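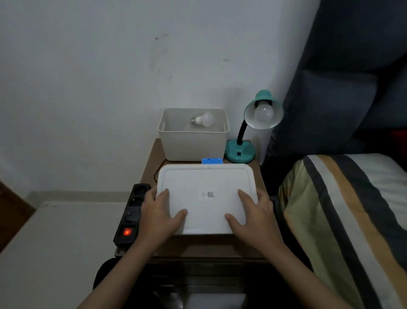 Home Threads Replies Saved Search

Nkechi Nwosu
Sep 12, 2023

Walked the Geser Ridge loop over two days last week, starting from the Irnano side. A few people asked for notes, so I'm putting them in one thread.

The loop is 14 miles if you start and end at the Irnano trailhead. Most people go clockwise. I went counterclockwise to get the steep part done on the first morning, and I would do it that way again.

Parking at Irnano is a gravel lot at the end of the forest road. The road is fine for a regular car as far as the second cattle guard. After that there are ruts, and I kept to the left side with two wheels on the hump.

There is a sign-in box at the trailhead. The pencil was missing. Bring a pen.

First mile is flat, through alder and then an old burn. The burn has grown up a lot since I was there in July of last year. Fireweed up to my shoulders in places and you can't see your feet. I tapped ahead with a pole.

Then you cross Dauda Creek. The log that used to be upstream of the ford has gone. I crossed at the ford itself, water just over the ankle. In spring this would be a different matter and I would not try it alone.

Fill up at Dauda. The next water on the counterclockwise route is the spring at Illine camp and it's a long dry climb in between. I carried three liters and finished all of it.

The climb starts right after the creek. Switchbacks first, well built, then the trail gives up on switchbacks and goes straight up the spur. Loose rock over hard dirt. This is the part I would not want to come down with a full pack.

There's a cairn where the spur meets the ridge. If you are going clockwise, look for it, because the ridge path keeps going past the turn and is actually the more worn of the two. Several people have walked on toward the east knob by mistake, going by the notes in the sign-in book.

On the ridge the walking is easy for a while. Short grass, flat slabs, a view down both sides. Wind was steady from the west. I put a jacket on and left it on until camp.

One spot to know about: a notch with a short scramble down and back up. It's roughly 100 feet down to the bottom of it. Hands needed in two places. The holds are good. I took my pack off for the second one and lowered it on a strap.

My friend Baiba Grigaitė turned around at that notch last year with her dog. There is no way around it on either side that I could find, so if you have a dog that can't be lifted, plan an out-and-back.

Illine camp is in the trees below the ridge, on the north side. Four flat tent sites and a few that are not flat. I got there mid-afternoon and had my pick. One other tent came in later.

The spring is down a side path behind the camp, 200 yards. It was a slow trickle into a stone basin. I used a cup to fill the bottle. Filter it, there are elk all over that slope.

No fires at Illine this season. There's a notice on the post. The old fire ring is still there and somebody had used it recently anyway.

Cold night. Frost on the tent fly in the morning and on the grass until the sun got over the ridge. I had my warmer sleeping bag and was glad of it.

Day two is the long gentle side. You drop through spruce, cross two meadows, and join an old wagon grade that takes you most of the way back. The grade is brushy in the lower half. Long pants.

In the second meadow the trail disappears. Aim for the dead tree with the split top and you'll pick it up again just to the right of it.

Last stretch is on the forest road, which is dull but quick. I was back at the car before lunch.

Gear I used: trail runners, two poles, small tent, paper map. Gear I carried and didn't use: bear bell, second fuel can, camp shoes.

Would I go again? Yes, in the same month. Not in spring, for the creek, and not in midsummer with that dry climb.

Replies

Muammer Şimşekoğlu: Thanks for this. Is the spring at Illine reliable into October?

Nkechi Nwosu: I don't know. It was slow when I saw it. I'd carry enough to get back out.

Valquíria Evangelista: We did it clockwise and missed the cairn. Walked most of the way to the east knob before we checked the map.

Tamunoemi Shehu: Left a pen in the box on Saturday's trip before yours, guess it walked off too

Baiba Grigaitė: The dog says she could have done the notch. She could not.

Contact | © 2023 Nkechi Nwosu | Back to top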